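Which end do you peel a banana from?

costel_h
Friday, 13:20
Packed lunches again this week and two of the bananas went to mush at the top because I bent the stalk too hard. Do you start from the stalk or the other end?

Flaldale
Other end. Pinch the tip and it splits. 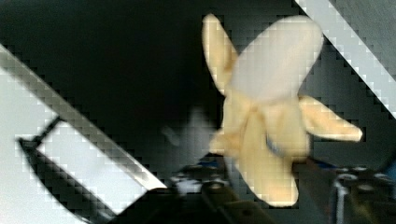
I pull the flaps down halfway and leave the rest on, so there's something to hold. Less mess on the fingers.

dandetti2
Disagree. Stalk end is fine if they're ripe - yours were probably too green.

costel_h
They were yellow all over.

dandetti2
Then nick it with a knife first.

Flaldale
A knife for a banana? No thanks.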